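Notebook, April
Priltari kit, trial unit, second entry

Carrying on from the unpacking notes. The kit is on loan from Barnitz until the end of the month and we have to give Gresunero a yes or no on buying it before then. What they want is bench pick-and-place of ordinary household containers, mixed shapes, no fixturing, with people changing the objects several times a day. The data sheet says it does that. I am trying to find out how much of our time goes into making it do that.

9:10. Powered up, controller boots clean. License dongle has to be in before power or the vision module does not load, and there is no message about it. You get a gray panel where the camera view should be. Wrote this on a piece of tape and stuck it to the controller lid. The manual mentions the dongle in the appendix only.

9:40. Ran the table calibration. The routine wants the printed target flat at nine positions and takes longer than the brochure claims, mostly from the prompts. You cannot skip a prompt once you have answered it wrong, you start over. Started over twice. Saved as bench_white_a. Please do not overwrite this one, make a copy if you move anything.

Clear objects are the part I care about. The demo set Barnitz supplies is all painted blocks and cardboard cartons, and any kit on the market will find those. Gresunero handles bottles and drinkware, a lot of it transparent. So for the first session I kept the object set to two: a plastic water bottle with a printed label, and a gray glass-look mug with flat sides and a square handle. Bottle on the left, mug on the right, a wide gap between them so the segmentation has no excuse for merging the two.
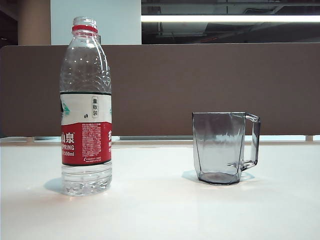

Settings for the first block: default transparent profile, exposure on auto, gripper force limit at 35 percent, approach from above for the mug and from the side for the bottle. Travel height 220 mm over the table for all moves.

Bottle. The detector locks onto the label and treats that as the object. The box it draws covers the printed band and stops, so the height estimate comes out short and the side approach is planned against the label alone. For a side grasp that is usable, the label is where I would grab it anyway. It matters for the place step, where the software works out the base position from the height and gets it wrong. It tried to release high and I stopped it by hand. Fix for now is to enter the object height manually in the object card. After that the place was fine.

The neck without the cap confused the top-down option. It kept offering a pinch on the threads. I disabled top-down for this object card.

Mug. Harder. On auto exposure the detector found the handle and the thick base and treated them as two objects. Dropped exposure by hand until the rim showed up in the depth overlay, then it held together as one. The flat sides help, I think, they give it straight edges to work with. I would not expect the same from a round glass and that goes on the list. Handle orientation was read correctly each time I turned it, which I did not expect after the trouble with the base.

Grasp on the mug body slipped a little at 35 percent. The stock finger pads are hard and the walls taper, so the mug works its way down between the fingers. Barnitz sells a softer pad set as an extra. I put on the silicone pads from our own drawer and the slipping stopped. If we recommend the kit the soft pads have to be in the quote, it should not come up later as an add-on.

11:30. Log file for the morning is in the shared folder under priltari/session2. The exporter writes 367 columns per row, most of them empty. There is a filter file in the same folder that keeps the useful ones. Timestamps are controller time and the controller does not know about daylight saving, so everything reads an hour early.

Afternoon was mostly software. Tried the Hashmi plug-in that is supposed to let you build object cards from a short scan. It installs fine. On the bottle it made a card with the correct height straight away, better than what I had typed in. On the mug it produced a shape with one side missing. Re-scanned with a dark sheet behind it and got a complete shape. That works, though it means an extra step for every clear object, and the Gresunero people swap objects often. Need to time this properly with somebody who has not done it before.

The plug-in is a yearly subscription and is limited to 1,000 cards. Unclear whether deleted cards count against the limit. Asked Barnitz by email, no answer yet.

Support so far: one call, picked up quickly, the person knew the product. They confirmed the dongle behavior and said it is on their list. They did not know about the exporter and daylight saving.

Where I am at the moment. The arm and controller are solid and I have no complaints about motion. Vision on transparent objects works after adjustment and does not work out of the box, and the data sheet reads as if it does. I would quote Gresunero a setup period per object family and tell them so up front.

To do next session:
Round clear glass, same position as the mug.
Bottle with the label removed.
Both objects closer together, step in until segmentation fails, note the distance.
Repeat the mug with the room lights off and the bench lamp on.
Soft pads from Barnitz, ask for a loan set.
Time the Hashmi scan with a new user.

Left powered down, dongle in the top drawer with the spare pads.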